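Packing hall at Zeson gets its first robot hands, and new job titles

The wholesale company Zeson, which packs mixed grocery and household orders for small shops, has put 3 robotic hands to work in its packing hall. The machines started in May, after a trial which took longer than was planned. They pick single wrapped goods and pass them to the packing line, where people still close and check every box.

Until this spring, all the picking was done by people standing at one long table. In a normal shift the table handles 1,842 pieces. According to Maarja Vanags, the shift manager, most complaints from the staff were about wrists and shoulders, and the evening shift was hard to fill.

"We did not buy the robots to have fewer people," she says. "We had 19 people in the hall before and we have 19 now. But it is true that their day looks different."

The difficult part was the packages. A carton box is easy to hold, but a round roll in shiny plastic can turn in the fingers, and the wrapper reflects the light of the hall. The supplier, Citotero, had to change the grip settings many times, and the packing staff were asked to show how they hold each product themselves.
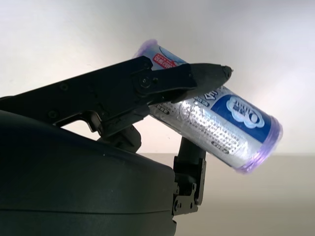

What changes for the staff

Four of the former pickers are now trained as line operators. They watch the robots, take away damaged goods and teach the system new products. The training takes 15 working days and is paid as normal work time. Operators also receive a higher hourly rate, but the company did not want to say how much higher.

Ghizlane Ghoneim was one of the first to finish the course. She worked at the picking table for many years and says that she misses the talking there. "At the table we stood side by side and the time went fast. Now I stand alone with the screen, and when the hand stops, everybody looks at me. On the other side, my shoulder does not hurt when I come home."

Not all of her colleagues are satisfied. Ott Vasiliauskas, who represents the workers in the hall, says that the speed of the boxes is now decided by the machine, and that the short breaks which people made between orders have become fewer. He has asked the management for a fixed break in every second hour, also for those who do not work with the robots directly. He would also like a written promise that nobody loses their place when the contract with Citotero is renewed.

Vanags confirms that the company has received both requests. The answer about the breaks should come before the summer holidays. The second question will be discussed together with the new wage agreement.

Zeson's smaller warehouse will continue with manual picking for the present.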